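From: Horațiu Vlad
To: Westville Mobile DJs and Hall Bookers list
Date: 16/11/2019
Subject: Re: Booking the Prelldale hall for a 50th, is the sound limiter as bad as people say?

Wiremu Waaka wrote:

> Hi all, I've been asked to do a 50th birthday at the Prelldale hall in May and I've never worked the room. The reviews on the booking site are all over the place. One says best night ever, the next says the power cut out in the middle of the first dance. Is it the limiter? Also the client wants to know if 46 guests will rattle around in there, and whether I can load in through the side. Any tips welcome, I've got a small rig and a bad back.
>
> Wiremu

Hi Wiremu,

I've done that hall more times than I can remember, so let me save you some grief. Going to take your questions in the order I'd worry about them, and then there's a bit at the end about reviews because I got on a roll.

1. The limiter. Yes, it's there, and yes, it will cut you off if you ignore it. It's wired into the sockets on the stage wall and it gives you 8 seconds of red light before it kills the power. That sounds like plenty until you're in the middle of a big chorus with the whole room yelling along (the mic over the dance floor hears the yelling too, it doesn't care who's making the noise!). What works for me is setting my master level during sound check with the doors shut, then backing off a hair and putting a piece of tape next to the fader. Pull the bass down before you pull anything else down. And keep your laptop charged, so if the power does go you're only waiting on the speakers and not on a reboot in front of everybody's grandmother.
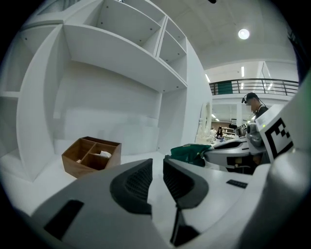 2. Load-in. The side door is the one you want. It's flat all the way from the parking lot, whereas the front has those steps. You have to ask for the side door key when you book, it does not come with the main set, and I once stood in the rain for 31 minutes learning that. With your back, bring a cart with decent wheels, the gravel eats the little ones. Park nose out or the caterers will box you in.

3. Room size. 46 people is on the low side for the main room but it can feel great if you shrink it. Ask for the folding screens to go across the back third, put the tables in a horseshoe and set up on the floor in front of the stage. I never go up on the stage for anything smaller than a wedding. You're too far from people up there and they stop making requests. I did a retirement party for the Ciobanu family with fewer guests than yours, floor setup, just two lights and a pair of tops, and we still had dancers when the house lights came up.
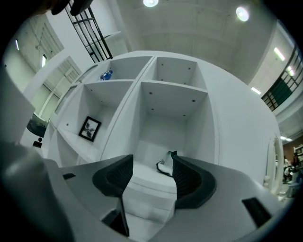

4. Money and paperwork. Last time I looked, the hall was $239 for the evening, and that includes setup time from late afternoon. The kitchen is extra. Your client pays that, obviously, but make sure they know that the music has to stop half an hour before the end of the hire, because I've had that argument at the end of a night and it's no fun with a guy who's had six beers. They'll want a copy of your insurance and your electrical test certificate. Email both ahead of time, they don't like paper on the night.

Okay, reviews. I wouldn't read too much into the bad ones for that hall. People review the night they had, and half of that is the DJ and the other half is whether their sister-in-law behaved. The power cut one you're talking about is from a party I know a little about, and the DJ had plugged a fog machine, four lights and a popcorn cart into one outlet. That isn't the limiter, that's just a breaker doing its job.

What I do now is ask every client for a review a few days after the party, when they've slept but still remember the name of the last song. I send a short note with a link, and I ask them to mention the room and the size of the crowd, because that's the stuff the next person really wants to know. "Great DJ!!!" is nice for my ego but it doesn't book me anything. If they had a gripe I'd rather it came to me first, so I ask about that too. A client last year told me my slow songs were all in one clump, and she was right, and I changed it.

I've stuck this same write-up on my page with the other hall notes.
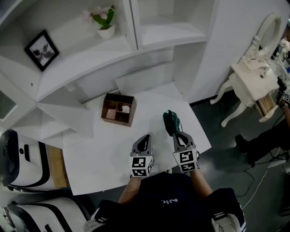
Two grippers on the white table

One last thing, if you want to borrow my Reltum meter to check your levels before May, shout. It's a cheap little thing but it reads close enough to the hall's own mic that I trust it. I'm over your way most weeks and can drop it off. Somebody else on here had the number for the new bookings person, could they post it again please? Mine goes to a dead line.

Cheers,
Horațiu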